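Segmenting two-handed household tasks from head-mounted video
Student project report, Kerkdale
Khải Lò and Silvan Moser
February 11, 2026

1. Purpose

The project adds a segmentation stage to Fluvov, the tool our group uses to turn long head-camera recordings into short labelled clips for policy training. Until December the clips were cut by hand. We wanted a stage that proposes the cuts, gives each hand its own label, and leaves a person to accept or move the boundaries.

2. Data

The working set holds 527 recordings of cleaning and tidying tasks. We kept 234 for development and did not look at the remainder until the final run. Each recording has one free-text task name and no other annotation.

3. Method

Hand masks come from an existing detector which we did not retrain. For each hand we compute the wrist track in camera coordinates, a grasp state (open, closed, unknown) and a contact label naming the object class under the fingers. Camera motion is removed with a homography fitted to the floor region where one is visible. Polished floors cause trouble for this step, as reflections move differently from the tile surface and pull the fit away from the true plane. We mask high-intensity floor regions before fitting.

The main change from the old scheme is that the two hands are labelled separately. A single label such as "wipe shelf" hides the fact that one hand is often only holding.

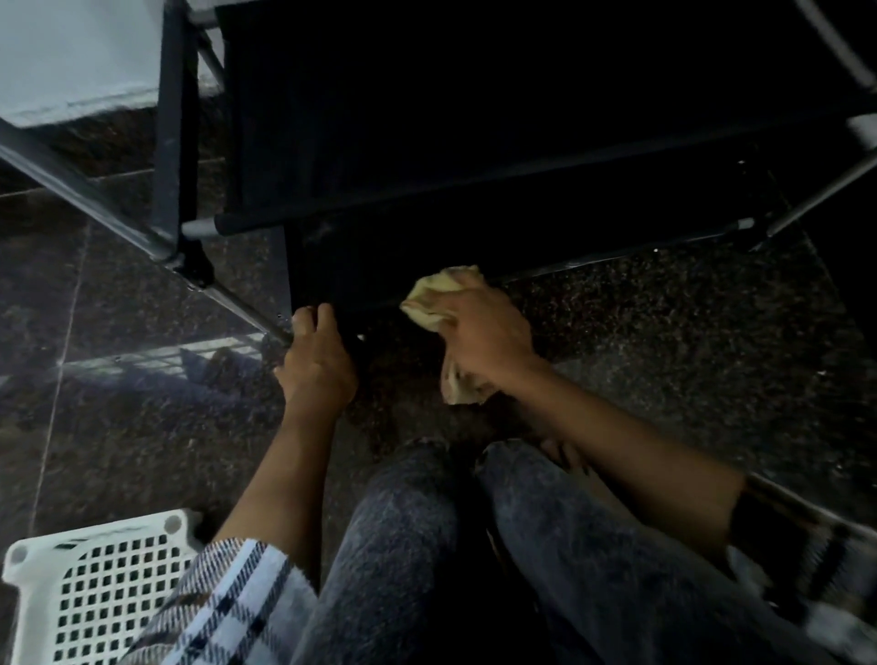 Figure 1. Left hand: hold, frame bar. Right hand: apparently wiping, lower panel, with cloth.

In poses like the one in Figure 1 the contact label for the holding hand is easy and the one for the wiping hand is not. The cloth is bunched in the fist, and the panel behind it is black with little texture. We therefore let the cloth inherit the label of the nearest surface along the direction of wrist motion. Holding is assigned when the grasp is closed and the compensated wrist speed stays under a threshold for 11 consecutive samples. Shorter pauses are merged into the neighbouring segment.

The planner downstream expects a role pair (support, act) for every clip. Where both hands act, the pair is written (act, act) and the clip goes to a separate queue.

4. Results

Boundary placement improved over the Gumede baseline on all task types except folding, where both hands change role too quickly for the merge rule. On the held-out recordings, 13 failed outright. Most of these had no usable floor region, so motion compensation fell back to identity and the hold test never fired.

5. Limitations

Contact labels on dark fabric remain weak. The speed threshold was tuned by hand and will not transfer to a camera with a different field of view. We did not test whether the role pairs improve the trained policy. The Stirthorpe arm was in use by another project until after our deadline.

6. Further work

Replace the fixed threshold with one scaled by estimated hand depth. Add a third grasp state for objects held inside a closed fist.

Shared 13 times | 3 comments

tmarsh_k
Did you try fitting the homography to the furniture when the floor is missing? We had some luck with that on kitchen recordings.

Silvan Moser
Only briefly. It works on rigid cabinets and drifts badly on fabric shelving.

oduya
Is the threshold in section 3 in pixels or normalised units? The config file says one thing and the readme another.

Contact the project group | Copyright Kerkdale student projects | Back to top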